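About Asodero

Asodero plans and runs automation in workplaces where people and machines share the same rooms. Our customers are mostly canteens, laboratories and office services, where the work is repetitive but the surroundings change from hour to hour. We employ 33 people in two departments, Site Work and Controls.

What we do

A project starts with a record of the work as it is done today. One of our engineers joins the shift for 9 days and notes each task, its duration, who does it and what interrupts it. The record is given to the staff before it goes to their management. Corrections are entered under the name of the person who made them.

Tasks are then sorted into those that stay with people, those that pass to a machine and those that are shared. Washing-up areas usually fall into the third group. Mugs and glasses differ in size and finish, racks get moved, and a handle may point in any direction. A two-armed machine with multi-fingered hands can work at an ordinary sink and counter, so the room does not have to be rebuilt around it. Reach, grip and cable routing are settled at the counter itself.

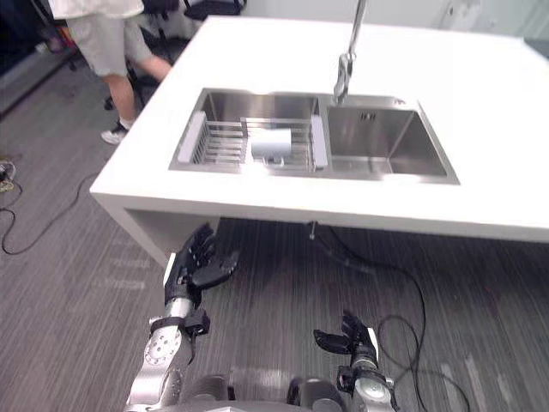 Hauke Diekmann remarked at the Fukel site review that his shift had expected to lose hours and had instead lost the part of the day they argued over, although he would have liked the new rota in writing a month earlier. The rota now forms part of the first document we hand over.

What changes for staff

Job descriptions are rewritten before a machine goes into regular use. In most cases the time spent on clearing and rinsing falls, and the time spent on checking, restocking and dealing with faults rises. These are different skills and we treat them as such. Each member of staff receives 16 hours of paid training during normal working time, covering safe stopping, restarting, fault reports and manual working.

Manual working is kept up after handover. At every site the full task is carried out by hand once a month — machine off, normal staffing — so that the knowledge stays on the shift. Some customers regard this as a cost. It is a fixed condition of our contracts.

Any person in the room may stop a machine, and a stop does not need to be justified. Stops are logged by time and task only. We do not record names, and we do not supply figures on individual performance to employers.

Trial period

Each installation runs on trial for 90 days. At the end, the staff and the employer fill in separate reports. If the two disagree on workload, the task list is reopened and the trial is extended. This was done at Steiner, where two shared tasks went back to people in November.

Contact

Attila Győri is responsible for new projects and site visits. Questions about training go to Site Work; questions about existing control cabinets, including the older Emiretti units, go to Controls.

Page last revised 6 Aug 2023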